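Makilby opens hand-wash and fold program for secondhand textiles

WILLTHORPE, 31/07/2023 – Makilby, the household textile reuse group, is opening its hand-wash and fold program to the public, and we could hardly be happier about it. Anyone in Willthorpe with a bag of clean-enough cotton and no use for it can now bring it in and have it washed by hand, dried on the line and folded for a new home.

The program grew out of a small trial in our storage space on Brakia Street. We had planned to handle a few bags of towels and T-shirts and ended up with 918 pieces, from pillowcases to kitchen cloths. Every one of them was washed in a basin on the concrete floor, wrung out by hand and checked for thin spots before it went on the line.

"I grew up washing this way and I still love it," said Anitha Salian, who runs the program. "You feel the cloth the whole time. You know when the soap is out and you know when a seam is about to go. A machine will never tell you that!"

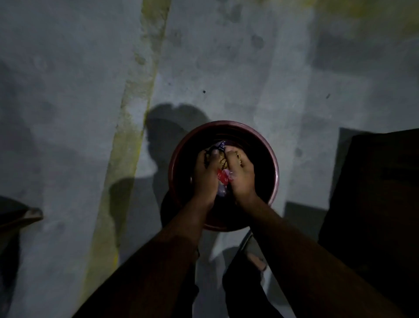
Hand washing in a round basin at the Makilby storage space.

Washing is the part most visitors ask about, but folding takes just as much care. Our storage space has very little shelving, so a cloth that is folded badly takes up room we need for the next one. We teach a simple square fold that works for hand towels, napkins and most cleaning cloths: edges together, in half, in half again, then pressed flat with the whole palm. No iron needed. Thicker pieces get a second press after they have rested overnight.

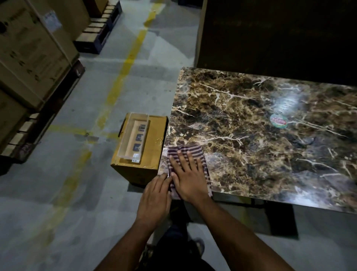 Once folded, the pieces are sorted by size and tied in bundles with cotton tape. The bundles go to households through the Ramasamy neighborhood pantry, which has asked us for up to 1000 pieces before the cooler weather sets in. Hand towels are wanted most, followed by dishcloths and children's T-shirts.

"People open a bundle and put it straight to use, and that is a lovely thing to watch," said Leobardo Zavala, who looks after deliveries. "A striped towel somebody was going to throw out is hanging in a kitchen by dinnertime."

The first public workshop takes place in September and has room for 41 people. It lasts 2 hours and covers soaking, washing by hand, wringing without stretching the fabric, and the square fold. Basins, soap and cloths are provided – please wear clothes you don't mind getting splashed. The workshop is free, and children are welcome with an adult.

Donations can be dropped off at the Brakia Street entrance. We take cotton and linen in any color. We can't take wool, duvets or anything with a zipper. Please shake items out and empty all pockets first.

To reserve a workshop place or ask about donations, contact Anitha Salian at the Makilby office in Willthorpe.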